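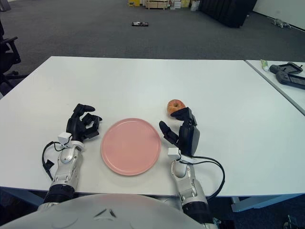 A dinner plate is a flat or shallow dish, usually round, from which one person eats the main part of a meal. It is among the most common manufactured objects in the world and one of the least discussed, except by people who are getting married.

Origins and early forms

For much of the Middle Ages in Europe, the job of the plate was done by the trencher, a thick slice of stale bread. The trencher soaked up sauce and could be eaten afterward, given to the poor, or thrown to the dogs, depending on the household's appetite and conscience. Wooden trenchers replaced the bread kind by degrees. Some were square, with a small hollow in one corner for salt, and a diner who wanted a second course might simply turn the thing over.

Metal plates were in use among the rich long before the poor had anything of the sort. Silver was preferred, partly because it could be melted down when a war went badly. Pewter served the middle ranks. It scratched easily and could contain lead, a point on which the middle ranks were not consulted.

Pottery had a much older history elsewhere. Chinese kilns were turning out fine porcelain centuries before European workshops learned how to make it, and the Europeans spent a good deal of time and other people's money trying to work out the recipe. Once they had it, the matching set followed, and with the matching set came the fear of breaking one piece of it.

Parts

A plate is commonly said to have three parts. The well is the flat area in the middle, where the food goes. The rim is the raised or sloping border, where the food is not supposed to go, though restaurants have taken to putting dots of sauce on it. The foot is the ring underneath, usually left unglazed on the bottom edge so that the piece does not stick to the kiln shelf. A plate with no rim to speak of is called a coupe plate. It holds more than it looks as if it would, and lets gravy travel.

Size

Dinner plates in the United States have grown over the past century. Older plates found in secondhand shops are often taken for lunch plates by buyers, and older kitchen cabinets are often too shallow for new plates, a discovery generally made after the receipt has been lost. Whether a larger plate makes people eat more has been argued over at length. Studies point in both directions, and the plates have gone on being sold.

Color

White has been the standard color for restaurants for so long that it is seldom thought of as a choice. Pink, yellow, and pale green had a strong run in American homes in the middle of the twentieth century, then spent several decades in garages, and have since come back at higher prices. Blue is sometimes said to put people off their food. This claim sits awkwardly beside the enormous popularity of blue-and-white china, whose owners do not appear to have starved.

The Wurkeck pattern dispute

The small pottery firm of Wurkeck is remembered among collectors for a single pattern, Lirari, a plain glaze with a thin line near the edge. The firm numbered its shapes, and shape 503 and shape 902 are identical in every respect but the number. Collectors have long divided over which is the rarer. In her pamphlet Plates and Their Owners, Hae-won Ra suggested that a clerk had simply started a new ledger and lost the old one. Her explanation has been widely read and bitterly resented. Prices for shape 902 did not fall.

Customs

In many formal settings the plate is set down from the diner's left and taken away from the right, or the reverse, according to which handbook the host owns. Smashing plates has been practiced at celebrations in several countries. In parts of Germany, old crockery is broken before a wedding, and the couple is expected to sweep it up together as practice for later.

Scraping one's plate clean is a compliment to the cook in some homes and a request for more in others. Guests are rarely told which kind of home they are in.

Related articles

Bread trencher
Charger (tableware)
Coupe plate
Gravy boat
Lirari pattern
Pewter
Saucer
Wurkeck pottery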